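Filtlow announce second album Bosance, out September 13, 2026

Hello, it's Zubaida Gilani, I sing and play the noisier of the two guitars in Filtlow, and I'm writing this one myself as our last press release made us sound like a firm of accountants. So, the news: our second album is called Bosance, it has 11 songs on it, and it comes out on Flultum Records on September 13, 2026. We're very pleased with it and a bit frightened, which I'm told is normal!

If you heard the first record you'll know we liked things quick and loud. There's still plenty of that (the opener, Cellar Tap, is over before you've found your coat) but we slowed down for the middle of the album and let a few songs go on for as long as they wanted. Our drummer was suspicious of this for months. He now says the slow ones are his favourites, and I've got that in writing. 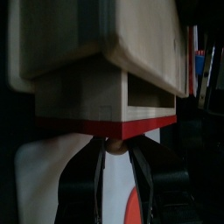

Bosance was recorded at Polák, a small studio with a kitchen, a terrible sofa and the best-sounding stairwell I've ever shouted into. We put the vocals for Marrow and most of Tin Saint down on those stairs, late at night with the heating off. I wanted the whole record to feel like pale wood with the light just catching the grain on one side and the other side left in shadow, and I said so to our engineer, who nodded and moved a microphone. It worked, I think. The guitars are drier than last time, the bass is much further forward and you can hear people breathing, chairs creaking and, at the end of Marrow, me asking if that was the one. It was, so we kept it.

The first single is Long Division. It started as a joke riff at soundcheck and then wouldn't leave us alone - I wrote the words on the train home and changed two lines afterwards. It's about my aunt's shop, more or less, though she's already been on the phone to say the shop was never that untidy. The B-side is an older song we used to close our sets with and never managed to record properly until now.
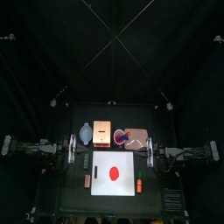 A flat red oval on a white board.

There'll be a vinyl pressing of 500 copies, all on black, with a lyric sheet I typed out and then had to type out again because I'd missed a verse. Once they've gone we'll see about doing more, but please don't hold us to it. CDs and downloads will be there as well, and the tapes will be sold at shows only.

We're playing the album from start to finish at our launch gig in September, then going out for a short run of dates with a proper support band on every night. Full listings will go up on the Flultum site as soon as the last venue gets back to us.

For review copies, interviews, guest list or a chat about amplifiers, write to the Flultum press desk and put Filtlow in the subject line. I'm happy to talk by phone or email, mornings are best.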